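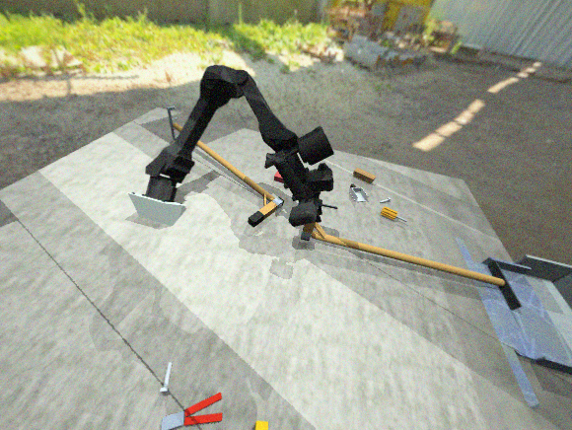 4. Preparing the place for the Puvemo water softener

Before you unpack the softener, please choose the place where it will stand. The softener is heavy when the salt tank is full, and it is difficult to move it later. Read this section to the end before you begin the work.

4.1 What you need

A drain (floor drain, sink or standpipe) not further than 6 metres from the softener.
A normal wall socket, which is not controlled by a light switch.
The two hoses from the Nenedell fitting kit.
An adjustable spanner, a spirit level, a bucket and some old towels.

Note: The Nenedell kit is packed in a separate box. If your box has the sticker "Baluyot", it contains the older hoses with a larger nut. These also fit, but you must use the adapter rings from the small bag.

4.2 Choosing the place

1. Find the point where the cold water pipe enters the house. The softener must be connected after the main stop valve and after the water meter.

2. Decide if the kitchen tap or the garden tap should stay with hard water. If yes, the pipe for this tap must leave the main pipe before the softener. Ask your plumber if you are not sure which pipe it is.

3. Check that the floor is level and strong. The full softener weighs 108 kg. On a wooden floor, put a board under it so that the weight is divided over several joists.

4. Leave enough free height above the lid. You will need to pour salt from a sack, and a low shelf makes this very tiring.

5. Keep the softener away from the boiler and from direct sun. The room must stay above 5 °C, also in winter.

Caution: Frost can break the valve head. Damage from frost is not covered by the guarantee.

4.3 Connecting the hoses

1. Close the main stop valve and open the lowest cold tap in the house. Wait until no more water comes out.

2. Put the bucket under the place where you will open the pipe. A little water always stays inside.

3. Fit the inlet hose to the side of the valve head marked with an arrow pointing in. Fit the outlet hose to the other side. Tighten the nuts by hand first — then give them a quarter turn with the spanner, not more.

4. Push the drain hose on its connector and fix it with the clip. Lead it to the drain without sharp bends. Leave an air gap between the end of the hose and the drain, so that dirty water cannot be sucked back.

5. Set the bypass lever to BYPASS. Open the main stop valve slowly and look at every joint for five minutes. If you see drops, close the valve and tighten again.

Caution: Do not use sealing paste on the plastic threads. It can make small cracks which you notice only after some weeks.

4.4 First filling

1. Pour one sack of Odari tablet salt in the tank. Do not use table salt or road salt.

2. Plug in the softener. When the display asks for the hardness, enter the number from your water company in mg per litre, for example 357, and press OK.

3. Turn the bypass lever slowly to SERVICE and start a manual rinse — see section 5.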